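The Party Favor Arms Race

Somewhere between my older child's fourth birthday and my younger child's sixth, the goody bag stopped being a paper sack with a whistle in it and became a line item. I have the receipts, mostly because they were in the bottom of the sack.

The bag used to be a bribe. You handed it over at the door so a sugared child would agree to leave. It held a whistle, a spider ring and three pieces of candy welded together by the heat of the car. Everyone understood the terms. The whistle was confiscated by dinner and the ring went down a heating vent, where it remains.

Now there are themes. Last November we came home from a dinosaur party with a bag that contained a fossil dig kit, a dinosaur toothbrush, a handmade soap with a smaller dinosaur inside and a card thanking my daughter for her presence. She's five. Her presence had consisted of crying under a table for most of the cake.

I blame the catalogs, which start turning up in the mail about a week after you give birth and don't stop. The one in our house is from a company called Cletemness, and it runs to 426 pages of small objects. Squeaky things, sticky things, things on a spring. There's a whole spread of erasers shaped like food, which have taught a generation that sushi is pink and tastes like a tire. My son reads it in bed the way I used to read the encyclopedia, and he retains more.

The trouble is the minimums. You want 12 bouncy balls. Cletemness would love to sell you bouncy balls, and the smallest bag holds 200. So you buy the 200, because they cost less than lunch, and for the next two years you live in a house with 188 bouncy balls. They get into the dryer. They get into the dog's bed, and for one long weekend there was some question about the dog. 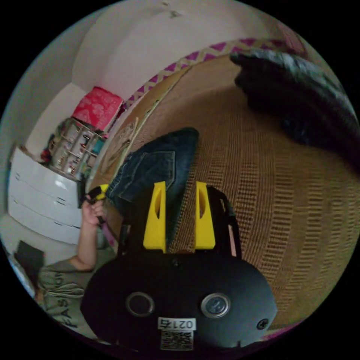 My own low point was the glow bracelets. I ordered what I believed was one tube and received 400. I'd like to say I sent them back, but the return form asked me to describe the problem and there was no box for "did not read." We gave each kid a fistful. We gave the parents some. We wore them to take out the trash. It's been a while now and they've mostly stopped glowing, so what I own at present is a large collection of bendy plastic tubes with a faint smell.

There is a fancier end of the business too, and it's worse. Redel, which has a shop two towns over with a bell on the door, will put the bags together for you. You tell them the theme and the number of guests and they call back with questions. Did we want the tissue in sage or in oat? Would the children prefer a wooden top or a wooden yo-yo? I asked mine. They said they would prefer slime.

Slime is the other thing. Every parent I know has a private policy on slime, and most of those policies were written after an incident. Ours covers the couch, the good rug, all hair and the back seat. The Rocha brand comes in a tub with a lid that snaps, and I'll give it this much, the lid does snap. It's getting the slime back to the lid that takes planning.

I did try to be the parent who opts out. One year we gave every guest a paperback and nothing else, and I was pretty pleased with myself right up to the front door, where a boy in a cape looked in his bag, looked at me, and asked where the rest of it was. His mother apologized. She also looked in the bag.

So this spring I tried something in between, which was to put out one big bowl and let them pick. The bowl held everything left over from every party we'd ever given or attended, minus anything that had been chewed. Bouncy balls, sushi erasers, dead bracelets, a parachute man with no parachute, and a wind-up robot by Finar that walks in a circle until it falls over. Two items each, was the rule. It lasted until the first kid reached the bowl.

They loved it. There was some shoving over the robot and one trade that I think will end up in front of a lawyer. A girl left with her shoes full of bouncy balls, and I held the door for her. The parachute man went home in somebody's hood.

The new catalog came this week. It's up to 498 pages. My son has already folded down the corners on the ones he considers urgent, and it no longer closes.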